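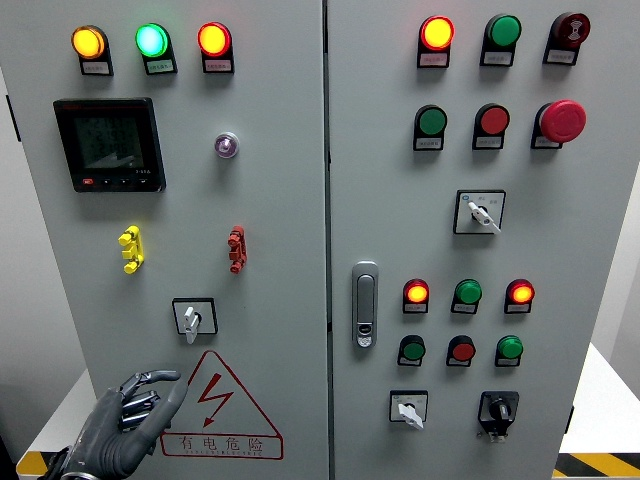
Temitope Omoregie wrote back within the hour asking which rotary switch I meant, the one on the left door or one of the three on the right, and whether we'd hit the emergency stop at any point before the open day run.

Left door, the one with the white lever under the meter. And no, we never touched the red mushroom button.

So, the full story for the ticket. Visit day at Britwood, 14/01/2020, up to 73 guests through the hall in groups. The Pivance demo is simple on paper – hand comes in, goes to the switch, turns it, backs off. Groups one and two got a perfect show (there was applause!). With the third group it reached the switch and just sat there, and after 8 seconds the log gave me this:

grip timeout, code 440, retry 3 of 3

What I tried:
Restarted the task from the tablet. Same code.
Re-homed the wrist. Same code.
Turned the lever by hand with the task stopped. Moved fine, so I don't think the switch is sticking.
Loaded the settings file from the rehearsal. Worked on the first go, and kept working until we closed up.

My guess is somebody saved over the grip settings between groups, and that may well have been me – I was showing a visitor the menus. Ibrahim Bassey has both files now and is comparing them.

Please leave this open. We do it all again in April and I'd love a way to lock that menu.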